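Ticket opened by Gobnait Dunne, Lellbridge depot
Assigned to: Hok-lam Ko
Vehicle: Dultach Ivevex, 49,000 miles
Status: closed, monitoring

**2 December 2021**

Driver reports the seat occupancy warning for the front passenger side stays lit with the seat unoccupied. Chime starts at 5 mph and repeats every 32 seconds. Belt latch tested with a known good buckle, no change. Code stored: passenger mat, signal high.

Cleared code. It returned on the next key cycle. Checked connector under the seat: pins straight, no corrosion, lock tab engaged. Harness has slack at full forward travel. Ruled out wiring.
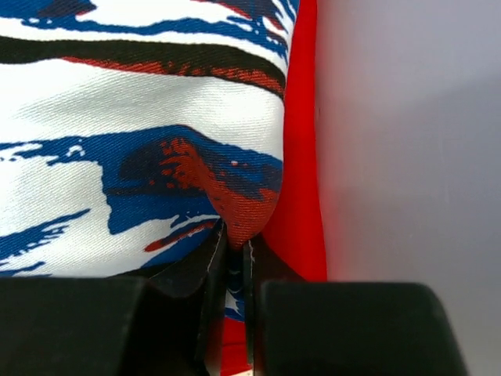 The occupancy mat sits between the foam and the cover and reads pressure across the cushion. Any cover pulled too tight can load it with no one in the seat. Dawber, who supply our replacement covers, list two fabrics for this model, a plain knit and a twill. Twill has little give. With a white twill like the one with the blue and black brush-stroke print, a diagonal weave stretched over a rounded pad is easy to spot, so check the weave before ordering and log which type is on the seat.

Removed cover from this seat. It was the twill. Mat output dropped to normal with the cover off and the foam in place. Refitted with the rear hooks moved out one position. Output still normal. Ran the zero calibration with the seat unoccupied, then road tested for 10 miles. No chime, no code.

Gobnait: same cover is on the other Ivevex, no complaint so far. Do you want it in?

Hok-lam: Yes, at next service. Move the hooks first, then calibrate. Calibrating with the cover tight will only hide the offset.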